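Home and Workshop Automation > General discussion
Thread: Can anything on sale do the boring jobs yet?

millrace_tom
I run a small unit repairing pumps and garden machinery. Two of us, 1312 square feet, and far too much of the day goes on moving parts from tubs to shelves and sweeping up. Every year I'm told a machine is about to do it for me. I was at a trade day in April and saw plenty of arms waving about, but when I asked for a price on one that could empty a mixed tub and clear the floor afterwards I got a brochure. Is anyone here using something that does real chores, unattended, for a full shift?

Ziad Nimri
Depends what you call a chore. I work on bin handling and floor pick-up with two-finger grippers, so I see the good days and the bad ones. Parts of one kind in a plastic tub are close to solved if you have decent light and a camera looking straight down. Mixed parts are harder, and the tub itself causes half the trouble. Translucent sides let the light through and the depth reading goes to pieces near the walls.
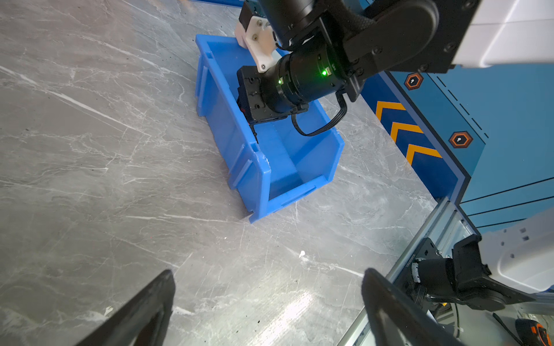 We logged 904 picks last month on a mixed load and 116 of them needed a person to step in. Most of those were small flat items lying against the side of the tub, where the fingers can't get in behind them. That is a lot better than two years ago. I still wouldn't leave it overnight.

hobbs_lane
So that's roughly one in eight. If my apprentice needed rescuing one time in eight he wouldn't be my apprentice.

Ziad Nimri
Fair enough, but your apprentice goes home at five. A stoppage on ours is usually a few seconds of somebody's time. It matters how many machines one person can look after.

gravelpit
I disagree with both of you. The interventions don't bother me, the setting up does. We had a Rultari arm on loan for packing and it took 40 hours to get it doing a job I could show a new starter in ten minutes. Then the supplier changed the carton and we did half of it again. For a shop with two people in it that's no use at all.

Jan_at_Cemari
We kept ours (a Hutapea, second-hand) and I'd say the opposite. It loads the same bracket into the same jig all day and it paid for itself. But I never asked it to tidy up. If you give it a job with the variation taken out, it's fine. Tom's asking for the variation.

millrace_tom
I am, yes. The variation is the work. What about the floor? That ought to be the easy half. My wife has a Vita vacuum at home and it copes with the kitchen well enough, apart from chair legs.

hobbs_lane
Try it on swarf and report back.

Ziad Nimri
Vacuums are good at dust and open space. Picking up is another matter. A washer on a plain grey floor is simple. On anything with a pattern, the software has to decide whether a dark fleck is a bit of rubbish or part of the surface, and I get that wrong myself when I'm standing over it. Pale veins and glare don't help either. Last month's worst results were all on marble-effect flooring — plenty of confident grabs at nothing.

If you want to give a machine a chance in your unit, Tom, I'd do these first:

1. Paint the floor one flat colour, matt if you can get it. Patterned surfaces like this one are where the false picks come from.

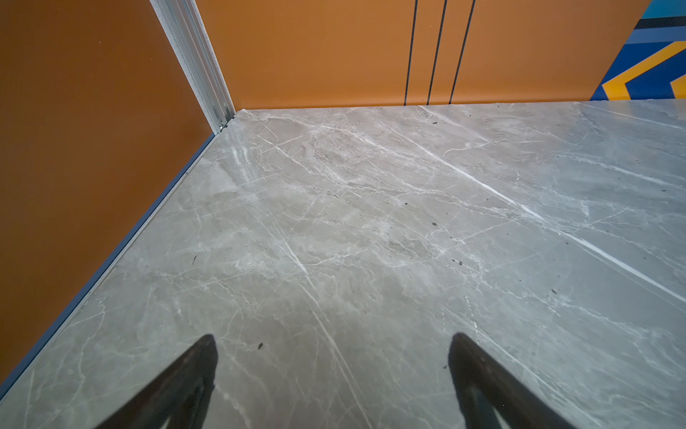 2. Swap clear or see-through tubs for solid ones, with sloping sides if possible.

3. Sort before the tub. Even splitting parts into two sizes makes a big difference.

4. Keep cables and hoses off the ground.

gravelpit
By the time he's done all that he'll have tidied the place himself and won't need the robot.

Jan_at_Cemari
That's more or less what happened to us with the stores. We labelled everything for the machine, then found we could find things.

millrace_tom
The floor needs painting anyway, so I'll start there. Ziad, does it have to be grey? I've got two tins of dark green in the back.

Ziad Nimri
Green is fine unless your parts are green. Check the sheen on the tin before you open it.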